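The Small Table by the Door

By Caoimhe Nic Aodha

My mother kept her keys in the pocket of whichever coat she had worn last, and as she owned a great many coats, a good part of my childhood was spent patting down sleeves in the hall closet while she stood at the front door saying we were going to be late. We usually were. I thought of her often this winter, when I went over to Gretville to spend a morning with Aoife Cullinane, who has been helping people sort out their front halls since 1998 and who has never, she told me, met a household that didn't have a key problem of one kind or another.

Aoife runs her little business, Sullero, out of two rooms over a bakery, and the smell of the bread comes up through the floor so strongly that I had trouble keeping my mind on my notes. She is 63, quick on her feet, and she likes to talk with her hands full. She started out doing whole houses - attics, basements, the garage with the three broken mowers - and over the years she worked her way down to the four or five feet just inside the front door.

"That's where the day goes wrong," she said, pouring me a second cup of tea I hadn't asked for but was very glad to have. "You can have a messy bedroom and still catch your bus."

Her method is plain enough that I was almost disappointed. You need a surface, a tray and something to hang things from. The surface can be a shelf or a stool or the top of a radiator cover. The tray should have a lip on it, so that coins and earrings stay put when somebody slams the door. And the hooks should be right there over the tray, so the keys and the wallet come to rest within a hand's width of each other. 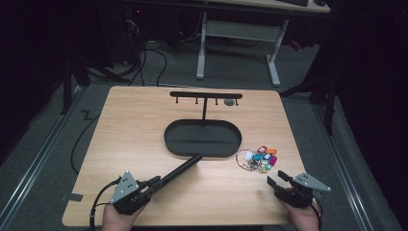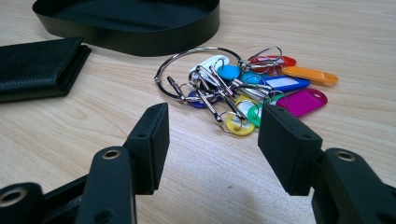
Colored key tags on a light wood tabletop, with the black tray close by.

The tags are the part she feels strongly about. Most of us, she says, carry keys we can't name. She once emptied a drawer for a family out on the Mulcahy road and found more than 200 loose keys in it, and the family could match only a handful to a lock. So every key gets a color, and the color means a door, and somebody writes it all down on a card taped inside a cupboard. Orange for the shed, say, and green for the neighbor's place when you're feeding the cat. It doesn't matter which is which as long as the whole house agrees, and getting the whole house to agree can take an evening and a pot of coffee.

She is less strict about the big ring. Some people like every key together, the way a school janitor would have them, and some want only the front door and the car in their pocket and everything else left at home. Aoife leans toward the second camp. A ring that opens is a great help, she says, as you can take off the one you need without breaking a fingernail. She also thinks a spare should live somewhere other than under the flowerpot, and she looked at me rather hard when she said it.

I asked about wallets, having lost two of my own. Hers goes down the moment she walks in, before the coat comes off and before she looks at the mail. If she has groceries in both arms, the groceries wait.

I tried it when I got home to Stostgate. I cleared off the old plant stand, dug out a baking dish for a tray and put a row of cup hooks on the wall above it. The first evening I walked right past the lot and left my keys on top of the refrigerator. I'm doing better now, and my husband has claimed the hook on the left and won't hear of trading. Aoife will be giving a free talk on hallways at the Gretville library in February, and she asks that you bring your mystery keys along in a bag.

Comments (3)

plainjane_k: We did the colored tags two years ago and my son still insists blue is the garage. Blue has never been the garage.

Harbor Lane Reader: Lovely piece. My grandmother had a brass dish for this and I wish I knew which cousin ended up with it.

Dot M.: What do you do if you have no wall by the door? Ours opens straight into the kitchen.

Related stories
Boots, Mud and the Back Step
A Gretville Baker's Early Morning
What to Keep in the Hall Closet
Letters From Readers: The Drawer We Don't Open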